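Talk notes - knotweed on the Trosier bank, parish hall version
14 April 2021

Slide 1. Hello, thanks, keep it short. Say who I am. 30 mins incl. questions. Leaflets by the door, take two.

Slide 2. What we had: 730 metres of riverbank, knotweed on most of it, balsam in the wet end. Landowner (Prumodholm estate) let us on in October. Mention Bernadette Iwasaki did the first survey on foot, in waders, both sides.

Slide 3. Why cutting alone made it worse. Bits float off. Each bit roots. PAUSE here, people always ask about strimmers - answer is no, dont.

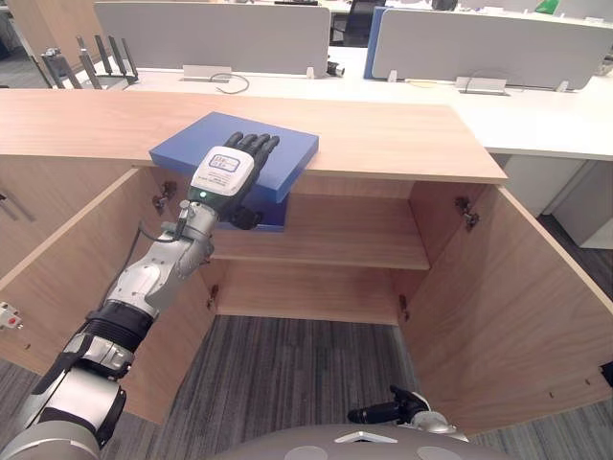
Blue board going onto the upper shelf.

Slide 4. Treatment. Stem injection near the water, spray further back, licence first. Up to 10 visits. Booker Halvorsen has the paperwork if anyone wants to see what it looks like - it's dull but not hard. Canes counted after first season: 451 still standing. Don't read out the whole table.

Slide 5. Balsam is easier. Pull before it seeds, snap below the bottom node, heap it, leave it in the sun. 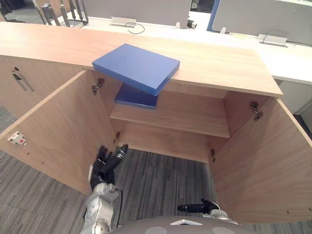

Slide 6. Printed guides and how to get them. The Oyelaran ID cards are free, the Lotari handbook isn't, order form on back of leaflet. Reference set is for looking at in the room only pls. Ask for returns of last years handbooks, we are short.

Slide 7. What you can do. Photograph it, note the spot, send to us. Don't dig. Don't put it in the green bin!! Boots - brush them off before you leave the site.

Questions. If someone brings up goats, move on.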